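Counting the attempts that go wrong: an interview on two-armed handling

Institute news - Research interviews

When the Handling Group at the Jeswood Institute began its work on soft objects, it set itself a rule that has since shaped every result it has published. Each attempt by the robots is recorded and scored, including those that a person watching would regard as spoilt from the first movement. Adom Adjei, who leads the group, considers this the most important decision the project has taken.

"A great deal of work in our field is reported on the basis of the attempts that went well," he said. "We wished to know what happens across all of them. If an arm takes hold of a strap in place of the side of a bag, that attempt belongs in the figures with the others."

The project, known as Unov, studies how two robot arms may share a task that one arm would find difficult. Its subject is the school bag. Mr Adjei described the choice as a practical one. A bag is soft, it has pockets and loose straps, and it does not keep its shape when it is moved. The items that go with it vary in size and stiffness. Together they present many of the problems that a robot would meet in an ordinary home or classroom.

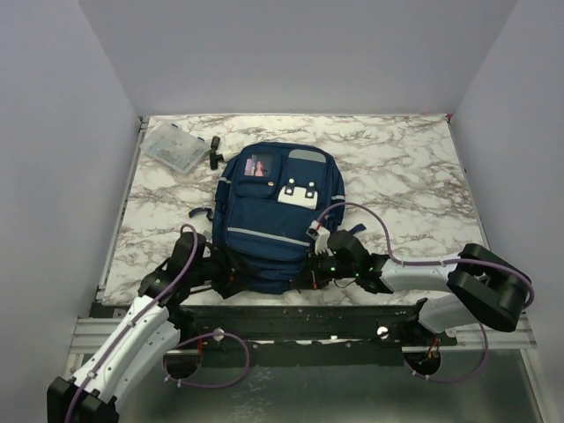

Both grippers holding the backpack, one at each side, in the Unov work cell.

The method rests on demonstration. An operator guides the two arms through a task, and the movements are stored together with the camera views. A control programme, which the group calls Cisuler, is then trained on those recordings and asked to carry out the task alone. For the study now completed, the group gathered 200 demonstrations from five operators. The trained programme was afterwards tested in 394 attempts.

Asked why the tests should outnumber the demonstrations, Mr Adjei replied that the two serve different ends. "The demonstrations tell the programme what we would like it to do. The tests tell us what it does. I have never felt that a small number of tests was enough to tell a good method from a lucky afternoon."

Each attempt was divided into five stages, and each stage was marked separately: approach, first contact, secure hold, movement and release. An attempt that failed at the third stage still received credit for the first two. The group holds that a single mark of pass or fail conceals too much, particularly where two arms are concerned and one of them may perform its part correctly while the other does not.

The principal finding concerns timing. In the earlier version of Cisuler, each arm was controlled with little regard to the progress of the other. The left arm would often close on the bag and begin to move while the right was still approaching, and the bag would turn or fold between them. In the present version both arms are governed by one shared plan, and neither may begin the movement stage until a secure hold has been judged on both sides.

"It is a simple change to describe," Mr Adjei said. "It took us the better part of a year to make it work, as the judgement of what counts as secure is a difficult one with cloth. The fabric gives way under the fingers. The gripper may be closed and yet be holding only a fold."

He was careful to limit the claim. The shared plan reduced the number of failures at the movement stage, but it made the arms slower, and it brought a new kind of failure in which both arms waited for a hold that was never judged good enough. These cases are reported in full - the group has given them a section of their own - and work on them is to continue.

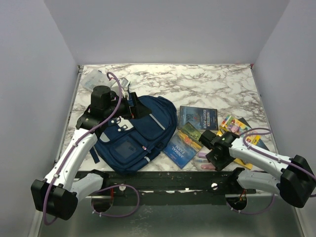

The two arms over a table set with the backpack, books and pens.

The second part of the study dealt with clutter. In the simplest arrangements the bag lay with very little near it. In others the operators set out books, pens and a case on the same surface, so that the arms had to work among objects that overlapped one another or rested against the bag. No fixed pattern was used.

Mr Adjei explained that the group had at first marked positions on the table and returned every object to its place between attempts. The results were pleasing and, in his view, of little value. "We had taught the arms one table. When a book was turned round, the performance fell away. We put those results aside and started the collection again in September."

Thin objects remain the weakest point. A book lying flat offers the fingers very little to hold, and a pen may roll when touched. Where one book lies over another, the programme sometimes treats the pair as a single object. The group has not yet found a treatment of this problem that it is prepared to recommend to others.

The scoring method has been taken up outside the Institute. The engineering firm Bakker has adopted the five stages for its own trials of packing equipment, and has agreed to share its score sheets with the group on the same terms, with unsuccessful attempts included. Mr Adjei said that he hoped other laboratories would do likewise, as comparison between groups is at present very difficult.

On the question of when such arms might be seen at work outside a laboratory, he preferred not to give a date. "I am asked this often, and I understand why. Our task is to say what the method can do at present and how often it fails. Those who build products will need both of those things from us."

The full report of the study, with the stage scores for every attempt, may be requested from the Institute's publications office.

Published 27 January 2018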